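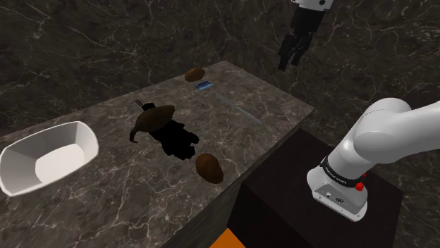

Section 2. Planning and Budgeting for a Counter Cell

Read this section before you place an order with Fasudetti. It covers one arm, its pedestal, and the counter it works over. Installation is in Section 3.

2.1 Work out the layout

1. Measure the counter you plan to use, including the depth from front edge to back wall.
2. Mark where the pedestal will stand. Place it at one end of the counter, close to the edge.
3. List the items the arm will pick and where they will be put down. Include the smallest and the flattest. Potato-sized items and thin packets often call for different finger tips.
4. Choose the basin or tray before you choose the arm. A basin with a raised rim needs extra clearance for the gripper.
5. Build the layout in Wudimar and run it with the basin at one end of the counter and items at both the front and back edges. Save the file. You will be asked for it with the quote request.

Note: Dark stone counters and dark items are hard for some cameras to separate. If your counter is dark, add a second light to the budget now.

Caution: Do not order the pedestal until the floor has been checked. The floor must carry 400 kg at the pedestal position.

2.2 Fill in the budget sheet

1. Enter the arm, controller, and gripper as separate lines. They have different warranty terms.
2. Enter the pedestal and floor anchors.
3. Enter 2 sets of spare finger tips.
4. Enter 5 days of on-site setup. Travel is billed separately.
5. Enter the Wudimar license for the full 48 months if you plan to keep the cell that long. Monthly terms cost more.
6. Enter operator training.

Note: The Caldeira gripper kit does not include its cable. Order the cable on its own line.

2.3 Send the request

1. Attach the budget sheet, the Wudimar file, and the counter measurements.
2. Address the request to Prys Skyrme, Altomberg office.
3. Keep a copy of everything you send.

Caution: Changing the counter height after the quote is accepted requires a new pedestal and a new quote.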